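Grasp planner, week 3

2018-03-09

OK quick one, I have 30 minutes before I need to give the desk back.

So the planner. Last time I said the finger closing was too eager and that's still kinda true, but I found out why. The contact check was reading joint effort from the previous cycle. One tick stale. Doesn't sound like much until the big finger is already leaning on a book cover and the small ones are still working out where the edge is. Fixed that Tuesday-ish brain style, i.e. by moving one line above another line and staring at it for an hour.

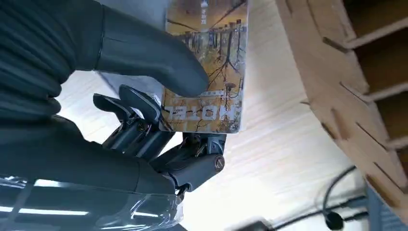
Also turned off the smoothing filter on the fingertip estimates. Nanna Norðdahl told me to do this back when we were still on the Cedcombe build and I argued with her. Sorry Nanna. The filter made the plots pretty and the timing garbage.

Books are a pain by the way. Flat, slippery-ish, covers full of pictures so the edge detector goes nuts. It kept finding "edges" in the artwork. I now throw away any line that doesn't agree with the depth, and my false edges went from 43 in a log to 2. Two I can live with.

Next is the two arm stuff. Collision model in Zirgate treats each arm as a bunch of capsules, which is fine for the shells, and knows zilch about cables, straps or anything wrapped round a gripper. I've been padding the capsules by hand. Ugly. Planner gets scared and takes the long way round everyhting.

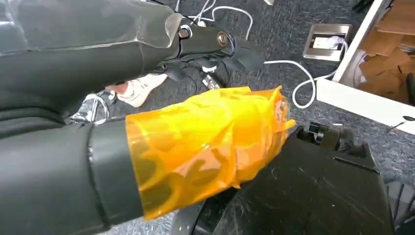 Filed under: motion planning, gripes

Want to try the Georgiev branch for this, it lets you hang a soft volume off a link and give it a cost, so the arm can brush past if it really has to. Needs a rebuild of the whole workspace tho. Maybe April.

Config files are on the Paramar share, same folder, ignore the one called final. Comments are open if you know a better way to do the padding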